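Open Day Pre-Opening Safety Checklist
Altunine Automation Hall, Demonstration Area 2
Completed by: Eduardo Cabanatuan
Reviewed by: Sivaprasad Venkataraman
Month: October

Section A. Visitor area
A1. Walkway clear from entrance to viewing line. Satisfactory.
A2. Viewing line marked and readable from the entrance. Satisfactory. The tape was replaced at the north end.
A3. Group size limited to 13 visitors per demonstration. Noted. The Liao school party is to be divided into two groups at reception.
A4. Host briefed on what to say if a visitor crosses the line. Satisfactory.

Section B. Robot cell
B1. Pedestal bolts checked for tightness. Satisfactory.
B2. Emergency stop tested from the operator position. Satisfactory.
B3. Emergency stop tested from the host position. Failed on first attempt; connector reseated by Tuvero service staff. Passed on retest.
B4. Arm speed limited to 400 mm per second. Confirmed on the controller.
B5. Gripper fingers inspected for wear and loose hardware. Satisfactory.
B6. Cables secured along their full length. Satisfactory. Check again at midday.

Section C. Demonstration items
C1. Items limited to light household waste. No glass, no metal cans, no liquids. Satisfactory.
C2. Bin lid opens and closes freely. Satisfactory, although the lid is slow to close. Oletti has been asked to supply a spare.
C3. Spare bottles and tissues kept out of visitors' reach. Action required: move to the storage cabinet before doors open.
C4. Table surface wiped between groups. Assigned to the host.

Comments
The sorting demonstration may proceed once item C3 is closed. Operators must remain at the control station whenever the arm is powered. Any stop during a demonstration, whatever the cause, is to be entered in the log with the time.
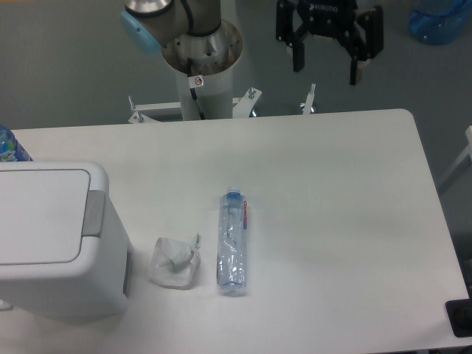
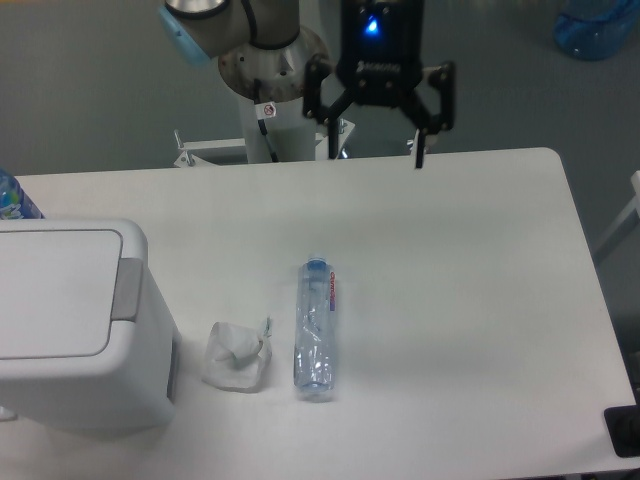 Area 2, sorting demonstration: bin, tissue and bottle on the table, with arm and gripper behind.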